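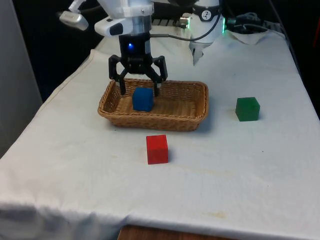

Thursday, dye bench, second madder batch

Okay, back on the madder. Jhun Dalisay left me a note saying the first skeins dried more salmon than red, and he's right, they look like canned fish. So today I redid the whole thing with the Agbayani root (finer grind, smells like a barn) and kept everything else the same as last time.

Wool in: 439 g, scoured Monday's way, long soak, no squeezing! Alum mordant as usual. I brought the pot up slowly and parked it at 146 F, then left it alone for 70 minutes, which for me is heroic. Last time I let it creep up past the mark while I was on the phone and I'm pretty sure that's where the brown came from. Lionel Birkett thinks it's our water and wants a pinch of chalk in there. Fine, but one change at a time, Lionel.

Color at the 70 minute pull: a proper brick red, maybe a hair orange in daylight. Under the bench lamp it looks much redder than it is, so please don't judge anything under the bench lamp.

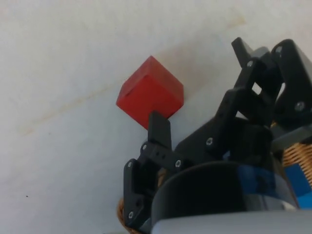
Red cube on the pale tabletop.

Rinse ran pink for ages. I did 4 changes of water and gave up with a bit of color still coming off. Will wash a short length with the Jovska soap tomorrow and see if it bleeds onto white cotton. If it does, back in the mordant it goes.

Other stuff while the pot was on: the Redeo scale drifts when the fan is blowing on it, so turn the fan off before you weigh — I had to redo the alum twice before I caught on. And the lid of the big enamel pot is chipped on the inside rim now. I don't like iron anywhere near this red, so I used the

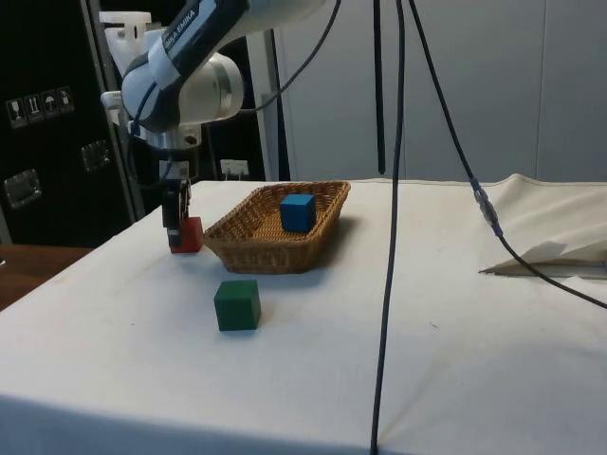
stainless one with the wobbly handle instead. It holds heat better than I expected and I might just stick with it through March.

Exhaust bath still has plenty in it. Saved it in the bucket marked Plaster (scrubbed out, I promise) and I want to throw some silk in for a peach. Jhun, if you get there first, please write down the weight this time.

To do: soap test, chalk batch, more cotton string for ties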